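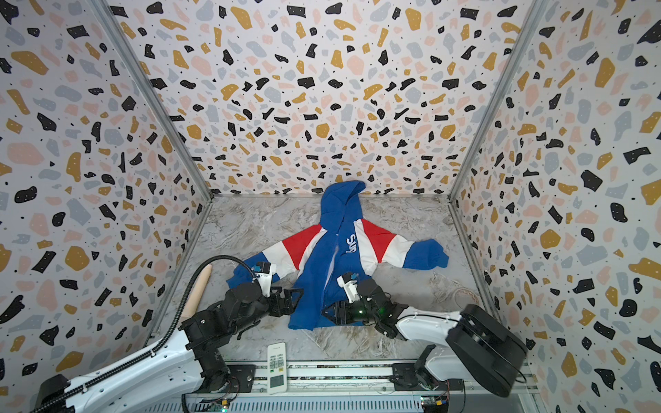

Two-arm cell, blue hooded jacket, left gripper near the folded sleeve.

From: Sabina Kumarasinghe
Subject: Re: [handling] Open day at Jestbridge, garment cell

Dace, answers in order, with your text quoted where I need it.

On Sunday, September 8, 2019, Dace Žukauskas wrote:
> I missed the Jestbridge open day and have only the program sheet.
> Did they run the garment cell live, and on what kind of item?
> The sheet says "soft goods," which could mean a dish towel.
> Also: are both arms position controlled, and what is the cycle
> time? Steltex is asking me whether to send someone to the
> December session.

They ran it live. The item was a jacket with a hood, laid flat with the hood against the back wall and the hem toward the arms. The attached still is from the bench camera. The left sleeve is bunched and tucked under near the cuff. The right one lies out to the side.

Both arms are on one aluminum rail at the front edge. In the still the left gripper has fabric near the folded sleeve and the right one has the lower center, close to the hem. Each gripper has a small sensor module on top. I asked whether the module output goes into the grasp decision or is only logged. Logged only, for now.

Control: position on both arms, with a current limit on the fingers. No force loop. The presenter said a force loop had been tried with a Urex controller and dropped over latency. I did not get a latency figure.

Cycle time: 93 seconds for a full fold, by my watch, one run. They showed 5 runs in the slot I attended. Two were stopped by the operator when a sleeve slipped out of the fingers. The log on the side monitor listed 1,559 attempts to date, with no breakdown by garment type. I asked for one and was told to write to Ebrahimi, who did the integration. I have written and will forward the reply.

Walls are covered in a busy fleck pattern in black, yellow, pink and gray. I would want to see segmentation results against a plain background too before comparing with our numbers.

> Is it worth the trip?

For Steltex, yes, if they send someone who works on grippers. The talk was 20 slides of overview and can be skipped. Ask for bench time before the slot starts, and bring a garment of your own. They accept outside items up to 600 grams.

Sabina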